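Garkura Robotics Club
Minutes, September meeting, Tuesday, 6:30 p.m., Room 217

Minutes of the previous meeting approved with one correction: the Spanos entry fee is per team.

1. Bin picking task
The rules for the Spanos round were read. Each team gets 3 attempts at a mixed bin. Items may touch or overlap. A drop outside the bin ends the attempt.
Grasp log to date stands at 323 entries. The vision group wants entries without a depth file removed before training. Agreed.
Reflective items still give holes in the depth data. Vision group to try a second exposure setting and report back.

2. Cabling
The cable loop at the wrist blocks part of the camera view at low approach angles. Two options discussed: reroute along the upper link, or shorten the loop and limit joint 6 travel. Arm group prefers the second. Joint limits to be changed in the Rivent config file only, not on the pendant.

3. Work surface
Bin position must be repeatable between sessions. Tape marks stay down until after the competition. Clamps go back on the rack at the end of the evening unless a bin setup is left in place.
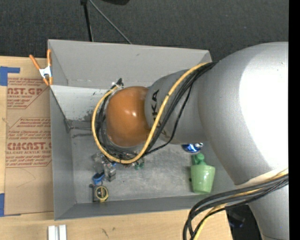 Fig. 1. Arm over the gray bin with mixed items, including tape measure and green cup.

4. Budget
Balletti quote for replacement fingertips is $200. Approved.

5. Actions
Vision group: clean grasp log, exposure test.
Arm group: shorten loop, update limits, repeat calibration.
Software group: add drop detection to the attempt timer.

Meeting closed 7:40 p.m.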